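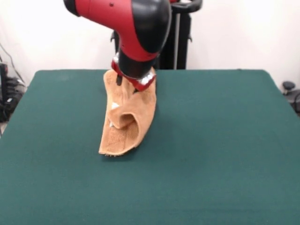 A tan-orange towel on a green felt-covered table, with a red and black robotic arm above it.

Jivon Landscape Services to Open Second Plant Yard in Gultmont

1/10/23 – Jivon Landscape Services has announced that it will open a second plant yard in Gultmont in February, in time for the spring planting season. The new yard will supply trees, shrubs and perennials to the company's own crews and to homeowners who do their own planting.

The site covers 2 acres on Kuvden Road and was formerly used to store paving stone. Jivon signed the lease last fall. Grading and drainage work is complete, and the irrigation lines are being installed now. A gravel parking area with 30 spaces will serve customers and delivery trucks.

The company will stock 66 kinds of shrubs and small trees at opening, most of them suited to the heavy clay soil found across the east side of town. Native plants will be grouped near the entrance, with separate rows for hedging, shade plants and fruit trees. Bulk mulch, compost and topsoil will be sold by the cubic yard, and delivery will be offered within the town limits.

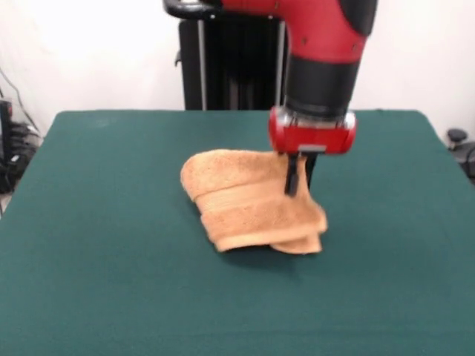

Plants for the opening will come mainly from Huenchumán Growers, a wholesale nursery that has supplied Jivon's first yard for several years. Under the new agreement, Huenchumán will deliver twice a week through the end of the planting season and once a week after that. Bare-root fruit trees will arrive first. Container stock will follow as night temperatures allow.

Residents who wish to have beds prepared or lawns renovated this spring may request a site visit at either yard. The fee for a visit is $69 and will be credited toward any planting contract signed within the season. Requests are handled in the order received, and customers with large trees to be moved are asked to apply early – that work must be finished before the buds open.

The Gultmont yard will close to the public during heavy rain while the new gravel settles. Opening hours will be posted at the gate and at the company's existing yard. Existing customers will keep their current account numbers, and gift certificates will be accepted at both locations. Plants bought at one yard may be returned to the other with a receipt.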